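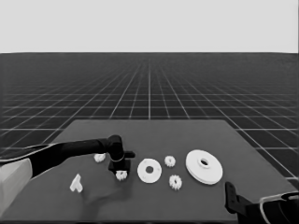

Gearbox parts sorting sim, left arm above one of the small gears

Left arm drives its fingers into the table on gear picks
Forum: Simulation and Grasping

kubo_i
Posted Saturday, January 6, 2024

I have a two-arm cell in simulation with a set of gearbox parts on a table: four small spur gears, a bracket, a flat disc with a hole in it, and one big pulley. The job is to pick each part and set it down in an assembly order. The disc, the pulley and the bracket go fine. The small gears do not.

On a gear pick the left arm comes down over the gear, the fingers close, and in 34 runs out of 400 the fingertips go into the tabletop. Sometimes the gear shoots off sideways. Sometimes the arm shakes for a second or two and the controller trips on joint torque. Once the gear ended up under the table surface and stayed there.

The planner reports a valid path every time. No collision warnings. The physics step is 2 ms. The real cell goes live in June and I don't want to find out what this looks like with real fingers.

Isamu

haworth_d
What are the gears using for collision shapes? If it's a convex hull, the teeth are filled in and so is the bore. The fingers touch the hull before they touch the gear you see on screen.

kubo_i
Convex hull on all seven parts. I figured the hull was close enough for something that small.

haworth_d
Close enough for lying on a table. For gripping by the rim I would try convex decomposition on one gear and leave the others alone, then compare.

priit_k
I don't think the hull is the problem. A hull that's too big makes the fingers stop early. It doesn't make them go through the table. Going into the table means the commanded height is wrong, or the table isn't in the planning scene. Did you check that the planner knows about the table?

kubo_i
Table is in there. I can see it in the planning view.

priit_k
Seeing it in the view and having it checked against the fingers are two different things. Look at the allowed collision list. We had a Prinder gripper package that shipped with fingertip and table contact switched off, so that the pick demo would pass. Took us most of a week to find.

s_nishad
Priit is probably right about the penetration, but the hull could still explain the gears flying off. Two faults can show up in the same run. Isamu, can you log the fingertip height at close for the bad runs only, and post the spread?

kubo_i
Logged it. In every bad run the fingertip target is below the table surface. In the good runs it is just above. The grasp height comes from the part origin minus a fixed offset.

And yes, the allowed list has both left fingertips against the table set to "always." The right arm doesn't have that entry. I copied the left arm config from the old Pawlak cell and never opened that file.

priit_k
There you go.

haworth_d
So why only the gears? The offset is fixed for everything.

kubo_i
The offset was tuned on the bracket, which stands upright. The disc and the pulley have their own grasp files with their own heights. The gears fall back to the bracket's number. Whether it goes under the table depends on how the gear settles after the spawn.

normunds.z
I would not call this a sim problem. On hardware that's a bent finger or a cracked wrist flange. Please put a hard floor limit in the controller itself, separate from the planner. We run one on the Hakmont arms. If any fingertip is commanded below the floor, the drive refuses the move. It doesn't care what the config says.

priit_k
Hard limit is fine as a backup, but it hides the bad config. People see a refused move, raise the target until it goes through, and leave the list wrong.

normunds.z
Then log the refusal and make somebody sign it off. I would still take a refused move over a broken gripper. We've had the broken gripper.

s_nishad
Do both. Also add a startup check that compares the two arms' allowed lists and stops if they don't match. It's a short script.

kubo_i
Update. Removed the two entries, gave the gears their own grasp height, and added the startup check. Ran 1,000 gear picks overnight. No fingertip went into the table and no torque trips.

I still get a gear kicked out sideways now and then, with the fingers at the right height. So Dorothy had a point about the hulls. Trying decomposition on one gear next.

haworth_d
Watch your step time when you do. Teeth make a lot of pieces.

normunds.z
And the floor limit?

kubo_i
On the list for Monday. It has to go in the safety file for the real cell, so somebody else has to review it first.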